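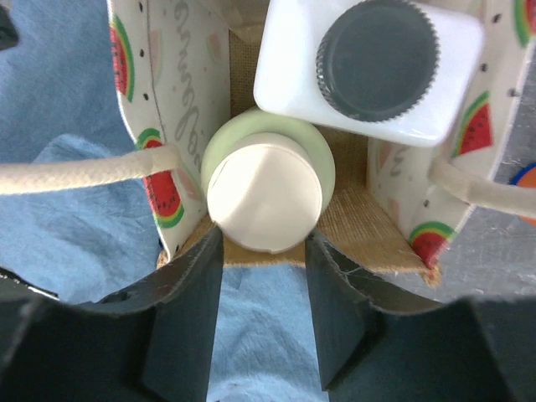 Attachment 1: the watermelon tote with two bottles, seen from the top

Support > Bags and Totes > Small totes > Ticket 422

Subject: Bottles leaning in small fabric tote, floor of bag fraying
Product: Tufa small tote, watermelon print, rope handles
Opened by: Marites Samonte
Handled by: Audrey-Anne MacPherson, Virkach customer help
Status: Waiting for customer

Marites Samonte, 09.15
Good morning. I bought this bag from your shop in Tillport in September. I use it for carrying two bottles to my mother's house, it is a walk of 8 minutes. The bottles stand well when the bag is on the table. But when I lift it by the two rope handles, the floor goes down in the middle and the bottles lean against each other and make noise. Also the floor, the part which looks like burlap, has edges that are a little frayed. Is this normal, or is it coming apart? The white sides with the print are good and I have no complaint for them.

Audrey-Anne MacPherson, 10.40
Hello Marites, thank you for the photo. I can see some fraying at the edge of the floor. Please can you try these steps and tell me the result:
1. Take out the bottles and turn the bag inside out.
2. Pull gently on the floor along each seam. Do not cut the loose threads yet.
3. Look at the place where each rope is fixed to the side and check that it does not move.
4. Weigh the two bottles together, if you have a kitchen scale.

Marites Samonte, 13.05
I did all of them. The seam is closed on three sides. On the fourth side I can see a small opening, I can put a pencil point in it but not the pencil. The ropes do not move. One bottle is 900 g when full and the other is a little less.

Audrey-Anne MacPherson, 14.20
The weight is fine for this bag. The opening is not fine, and I would stop carrying glass in it for now. For the leaning, a piece of stiff card cut to the size of the floor usually helps. I asked our workshop in Plarport and they can sew the seam again without charge. Please send the bag empty, with the ticket number on a paper inside.

Marites Samonte, 16.41
I put card from a cereal box, folded double. The bottles lean less but they still touch. I will post the bag this week. Can you please keep the same ropes? I like the thick ones.

Audrey-Anne MacPherson, 16.55
Yes, the ropes stay. I will write here when the parcel arrives.

Contact Virkach customer help | © Virkach | Back to top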